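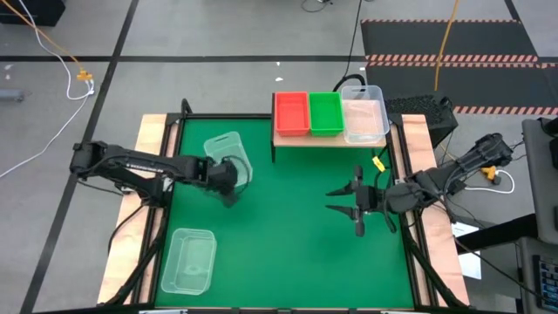

The Jorlow cell failed at cycle 3,347 and the log gave no reason for it.

Abimbola Effiong read the entry again. Left arm, grip on tray, stop. No fault code. Torque on all joints was inside limits. The arm had closed on a clear tray, lifted it off the green mat, and held it there until the watchdog timer ran out. The right arm had waited with its fingers open, as programmed, for a tray that was never presented.

She put the cell in manual and lowered the left arm until the tray touched the mat. Then she opened the gripper. It opened to 46 millimeters and stopped. The setting was 46. She measured it with calipers anyway and wrote the result in the book, under the last entry, which was in Brirnon's handwriting and said only "ran fine."

Brirnon had built the cell. He had left Temdale in January with a box of his own screwdrivers and no forwarding number, and the book was what remained of him. It recorded every belt and every finger pad. It did not record why the left arm was homed a quarter turn past the mark on its base. Effiong had found that in her first week and left it alone.

She removed the finger pads. The inner one was polished along its lower edge, a strip as wide as a pencil line. The outer one was not. A tray held between them would slip at the bottom and hold at the top, and would tip. The wrist would read the tip as a load, correct for it, and read the correction as another load. Neither number was large enough to trip anything.

She fitted new pads from the drawer, torqued the screws in two passes, and ran the grip test on an empty tray. It tipped. The angle was the same.

It was past seven. The compressor in the next bay shut off, and she could hear the fan in the controller. She sat down on the step stool and went back through the book from the first page. Brirnon wrote in pencil and pressed hard. Belt, belt, pad, encoder battery. In the margin beside one of the encoder entries he had drawn a small arc with an arrow on it and the words "until table is fixed."

She got the level from the cart and laid it across the two side rails. The bubble sat in the center. She laid it on the mat, and the bubble moved left. She turned the level end for end to check it. The bubble moved left again.

Under the left edge of the mat she found a shim, a strip of aluminum folded once. Somebody had slid it in by hand. It had crept inward, going by the clean track it had left in the dust, and it now stood under the spot where the left arm picked up. The quarter turn had been cut to suit the shim. When the shim walked, the quarter turn was wrong.

She could put it back against the rail. That would take a minute, and the cell would run. She turned the strip over. On the inside of the fold, in pencil, was written "sorry."

Effiong took the shim out and put it in her shirt pocket. She set the left arm to the mark on its base, where the drawing said it should have been from the start, and taught both pick points again, and then the handoff. It took 2 hours. On the grip test the tray came up level. The right arm closed on it, took the weight, and carried it to the shelf.

She ran the cell to 3,383 before she shut it down. In the book she wrote the date, 2023-12-23, the pad change, the new home position, and the words "table fixed." She held the pencil over the page a little longer, then added "shim removed, was yours," and closed the cover.

More stories
The Night Inspector
Grease
A Letter to the Second Shift
What the Elevator Weighed
Spare Parts for the Lighthouse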